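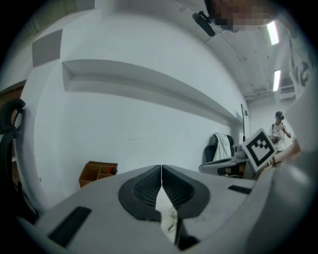
White ledge on a white wall, with its gray shadow underneath.

Choosing and Living With White Paint
Handout for Session 3, Prollton Evening Classes
Instructor: Asabe Edet

Welcome back, everyone, and thank you for bringing in so many paint cards last time (I now own more little squares of off-white than any person should). We ran out of time before we got to undertones, so I've put that part first, and then we'll go on to light, sheen and the business of testing. Please write all over these pages. They're meant to get messy.

Undertones

Almost no white paint you can buy is a plain white. A bit of color has usually been mixed in, and that bit of color is what we call the undertone. Yellow and red undertones make a warm white. Blue, green and gray ones make a cool white. Held up by itself in the store, nearly any white looks like "white," and that's how so many of us end up with a bedroom that feels faintly minty by the second coat!

The trick I teach every year is to lay the card on a sheet of ordinary printer paper. The paper gives your eye something to argue with, and the cream or the pink or the green comes forward all at once. Then lay two or three cards next to one another and do it again. You'll be surprised how bossy some of them are.

If you look at the darkest color on the same strip, you can often guess where the pale one is headed. This works well with strips that run from light to dark in one family, and not so well with the ones where the company has simply grouped some pretty colors together.

Light

A wall takes on whatever light you give it. In our part of the world, north-facing rooms get a cooler, steadier light, and a cool white in there can turn a bit sad on a cloudy afternoon. South-facing rooms get plenty of warm sun and will put up with a cooler paint. East rooms are golden early and grayer later on, and west rooms go the other way around.

Then there are your bulbs. A warm bulb will pull a creamy white toward yellow, and a very cool one can make the same wall look almost blue. Change your bulbs before you choose your paint, if you were planning to change them anyway. I did it in the wrong order in my own hallway and had to live with the result for 7 months.
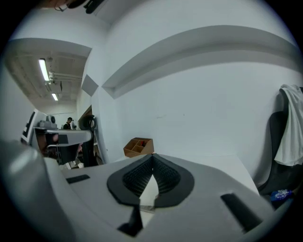
Do the ceiling and the walls need to be the same white?
They can be, and in a small room with a low ceiling I'd usually do it that way, with a flat finish overhead and eggshell on the walls. The ceiling will still look a little darker, as it gets less direct light.

Sheen

Flat paint hides bumps and old patching and is harder to wipe clean. Eggshell has a soft glow and is what I'd suggest for most living rooms. Satin and semi-gloss are tougher and easier to wash, so we tend to use them on trim, doors and kitchen walls, but they will show you every dent the last owner left behind. One color in two sheens will look like two slightly different colors, and this is a lovely quiet way to pick out trim in an all-white room without buying a second shade.

Testing

Please, please don't decide from the card. Get a sample pot and paint a large piece of poster board, two coats, leaving a bare border around the edge so the old wall color doesn't sit right up against the new one. Move the board around the room. Look at it in the morning, at midday and with the lamps on, and prop it beside the things that are staying, like the sofa, the tile and the floor.

Ineke Van Beek, who taught this class before me, used to tell her students to write the hour on the back of the board each time they looked, along with one word for the color. "Butter, 10 a.m." is a perfectly good note.

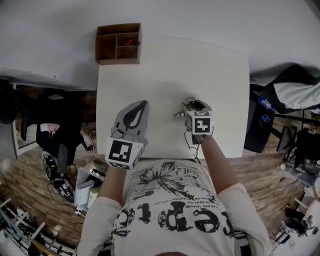 A white shirt with black print at a white table, seen from above.

For next time

1. Paint one sample board in a warm white and one in a cool white. Any brand is fine.
2. Look at each board at three different hours and write down your one-word notes.
3. Bring both boards, your notes and a scrap of fabric from the room you have in mind.

We'll use them to talk about trim and contrast, and I'll bring my fan decks for anyone who is still stuck. Label your boards on the back, please, because they do all start to look alike on the drying rack.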